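Asunto: Re: [fronteras] Se aplaza otra vez la ronda de Trungate

El 4 de marzo se escribió en la lista:

> Leo que la ronda de Trungate se aplaza otra vez y que las delegaciones
> de Protau y Cheema ni siquiera han llegado a fijar el orden del día.
> Mi impresión es que el acuerdo de noviembre está muerto y que ninguna
> de las dos partes quiere ser la primera en decirlo. Cheema pide que se
> hable antes de los puestos de aduana, Protau se niega a tocar las
> aduanas mientras no se cierre el trazado, y Pralham, que se ofreció
> como mediador, lleva semanas callado. ¿Alguien ve todavía una salida
> o damos el proceso por terminado?
>
> Otra duda: ¿el texto de noviembre prevé qué pasa si no se celebra la
> segunda ronda? En el resumen que circuló por aquí no lo encuentro.

Hola a todos:

Contesto por partes, empezando por la segunda pregunta, que tiene respuesta corta. Sí, lo prevé. El artículo 16 dice que, si la segunda ronda no se celebra en el plazo acordado, las medidas provisionales siguen en vigor hasta que una de las partes notifique por escrito que se retira. No caducan solas. El resumen que se envió a la lista terminaba antes de las disposiciones finales, de ahí que no aparezca.

Esto tiene consecuencias prácticas. Mientras no haya notificación, los pasos abiertos en noviembre siguen abiertos, las patrullas mixtas siguen saliendo y los permisos ya concedidos a los residentes de la franja valen igual. Un aplazamiento deja las cosas como están, y como están le conviene bastante a Protau, que cobra las tasas en los dos pasos principales. A Cheema le conviene menos, pero le costaría mucho explicar a los municipios de su lado por qué vuelve a cerrar la carretera.

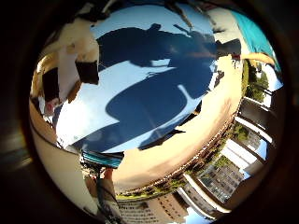
En cuanto al trazado, conviene recordar de dónde viene el problema. La línea mide 341 kilómetros y casi toda está aceptada por ambas partes desde hace años. Lo que se discute es el tramo del valle, donde el mapa antiguo sigue un cauce que ya no existe. Protau defiende el cauce viejo y Cheema el actual. Entre uno y otro quedan 1.260 hectáreas, en su mayoría pastos, con dos aldeas y un depósito de agua. El depósito es lo que de verdad se negocia, aunque en los comunicados se hable siempre de soberanía y de continuidad histórica.

En la primera ronda hubo una propuesta razonable: dejar la línea sin marcar en ese tramo y administrar el agua en común, con un reparto revisable. No se llegó a votar. Según la nota que publicó después la delegación de Cheema, faltaba un informe técnico. Según la de Protau, el informe estaba entregado y lo que faltaba era la traducción. He leído las dos notas y no hay forma de conciliarlas. Si alguien de la lista tiene el informe, le agradecería que lo reenviara, completo y con los anexos.

Sobre el silencio de Pralham no comparto la lectura del mensaje anterior. Un mediador que habla mucho entre rondas suele estorbar. Pralham ofreció sede, intérpretes y un borrador de partida, y las tres cosas siguen sobre la mesa. Lo que sí me parece un error es haber aceptado que la reunión se celebre en Trungate. Es una ciudad pequeña, mal comunicada, y queda tan cerca de la línea que cada llegada de una delegación se convierte en un acto público. En la ronda anterior se perdió la primera mañana discutiendo qué banderas se ponían en la entrada y en qué orden. 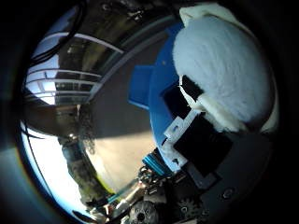
También matizaría lo de que el acuerdo está muerto. Hay contactos que no pasan por la mesa principal. Los servicios veterinarios de ambos lados se han seguido reuniendo, y el intercambio de datos sobre el caudal tampoco se ha interrumpido. Son asuntos menores y no salen en la prensa, pero cuando un proceso se rompe de verdad es lo primero que se suspende. La última vez que Cheema retiró a su delegación, el corte de los datos del caudal llegó antes que la declaración oficial.

Dicho esto, tampoco soy optimista. Cheema tiene elecciones regionales este año y ningún partido va a ceder pastos en campaña. Protau puede esperar. Lo más probable, en mi opinión, es un nuevo aplazamiento, anunciado con buenas palabras, y una ronda de nivel técnico en otoño, sin ministros. Puede servir si se limita al agua. Si vuelven a meter aduanas, agua y trazado en el mismo paquete, estaremos igual dentro de un año.

Para quien quiera seguir el asunto, yo miraría lo siguiente en las próximas semanas:

1. Si Protau publica las tasas nuevas de los dos pasos. Una subida antes de la reunión sería mala señal, y en Cheema se entendería como una provocación.

2. Si se renuevan los permisos de residentes de la franja. Caducan por tandas y la primera vence pronto. La renovación la firman ambas administraciones, así que basta con que una no conteste para que el trámite quede parado.
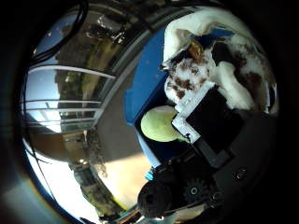
3. Si Pralham reparte un borrador nuevo o mantiene el que había. El actual trata el depósito en un párrafo de cuatro líneas y así no lo va a firmar nadie.

4. La sede. Un cambio de ciudad, aunque se presente como cuestión de logística, querría decir que se ha vuelto a hablar en serio.

Por último, una petición de orden: los mensajes sobre el reparto histórico de los pastos van mejor en el hilo antiguo, que sigue abierto. Aquí se mezclan con lo de Trungate y luego cuesta encontrar nada en el archivo.

El artículo 16 lo copio íntegro esta tarde en un mensaje aparte, con el texto en las dos lenguas, porque hay una diferencia en el segundo párrafo — «notificar» en una versión, «comunicar» en la otra — y me gustaría saber qué opinan los juristas de la lista.

Saludos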